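Clemwood town council: winter footway inspection, March round, with comments

Route: Rutherford Road to the Zirnport depot. Walked at 7 a.m., before the contractor's shift ended.

1. Footway cleared to full width
Not met. Gonico's log says full width on all 104 sections. I measured 23 that would not take a double pushchair.
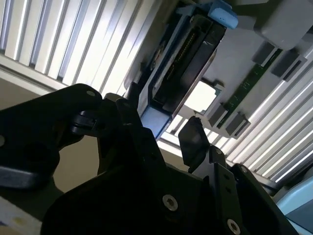

2. Grit spread evenly
Partly. Heaps at the corners, bare slabs between them. The log gives one figure for the whole route, which tells me very little.

3. Grit bins filled and lids closed
12 bins checked. Lids fine. "Filled" seems to mean anything above the bottom third. 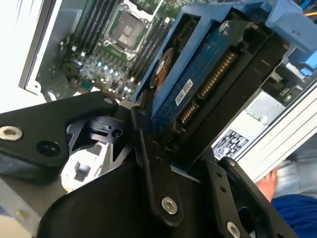
4. Dropped kerbs clear
Not met outside the library or at the Rutherford Road crossing. Same comment as last year, and I was told then that it was in hand.

5. Bus stops
Met, apart from the shelter by the health centre. Ploughed snow left across the boarding point. 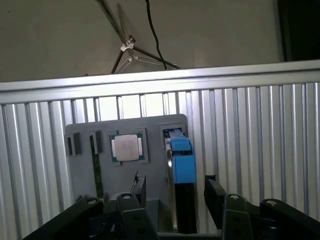

6. Complaints answered within two working days
Marked "met" by the contractor. No dates supplied, so I have left the box blank.

7. Records
The new tracking system cost over 3000 pounds and still shows a plough parked in the river. Paper sheets to be kept until it can be trusted.
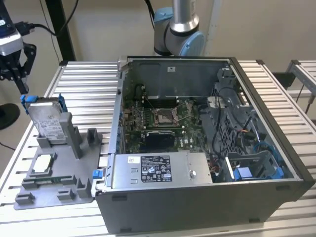
Desktop computer with the side panel off.

8. Sign-off
Withheld. Items 1, 4 and 6 to be walked again with the contractor present.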